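# Half board or room only for a week at a big beach resort?

We've booked 7 nights at the Vaveck in January and I keep going back and forth on the meals. It's the two of us plus my mum, who eats like a sparrow at lunch but does love a proper pudding of an evening. Half board adds 844 to the bill for all three of us, and I can still add it up to 2 weeks before we go.

I've never stayed anywhere with this many restaurants and I'm a bit worried we'd pay for half board and then find it only covers the one buffet. The booking page says "selected venues", which could mean anything! Has anyone done it both ways? We're not big drinkers, if that helps, and we won't have a car.
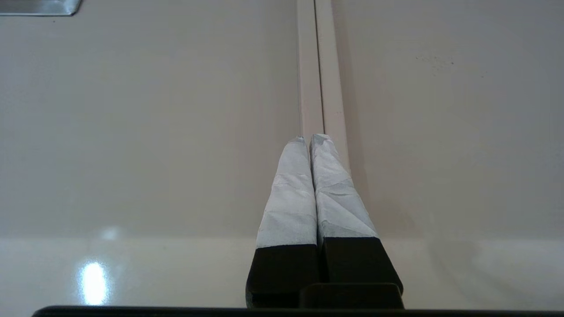 I should also say that Mum can't manage very late dinners, so anywhere that only has tables at nine o'clock is no good to us. She's usually ready for her book by then, bless her.

## Answer 1 (accepted)

Oh, you'll have a lovely time, January is a gorgeous month to get away. We've done half board twice and room only once (not at the Vaveck itself, but at the Cormier, where the meal plan was worded in much the same way) and I'd say it comes down to whether you're the sort who wanders out in the evening. We aren't, really. Once we've had a day on the beach and a shower, walking to the lift is as much as I can face, so half board suited us very well.

The "selected venues" wording did catch us out the first time. It meant the main buffet every night, and the other restaurants gave you a credit towards the bill, so you paid the difference. What I'd do:

1. Email the hotel directly, before you pay anything, and ask which restaurants are fully included and which are credit only. Keep the reply and take it with you.
2. Ask whether you can swap dinner for lunch. Ours let us do this if we told reception by ten in the morning, and it was a godsend on the day we had an evening trip.
3. Ask what time the first sitting is, and book the early tables for the whole week as soon as they'll let you. They do go quickly, and with your mum in mind I wouldn't leave it until you arrive. 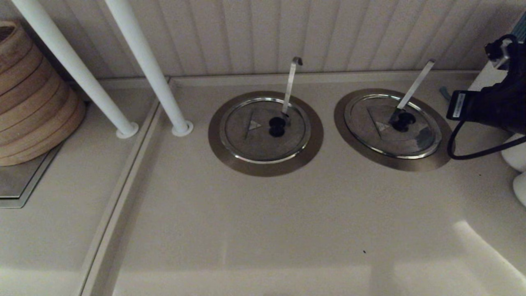

4. Check whether water at dinner is included. It wasn't for us, and it does creep up over a week, even if you don't drink much else.

Do tell them if it's anyone's birthday too. We got a very nice cake out of it!

## Answer 2

Room only every time for me. You get sick of a buffet by the third night.

## Answer 3

Bit of both here. We booked through Ivon and they let us put half board on for part of the stay, so we had it for the first few nights while we found our feet and then pleased ourselves. Worth a phone call, as it wasn't an option on the website and the chap had to go off and ask. I can't promise your agent will do the same.

Without a car I'd lean towards having meals included, mind you. Taxis back from town in the evening soon add up, and there's the waiting about as well, which isn't much fun for your mum if she's tired.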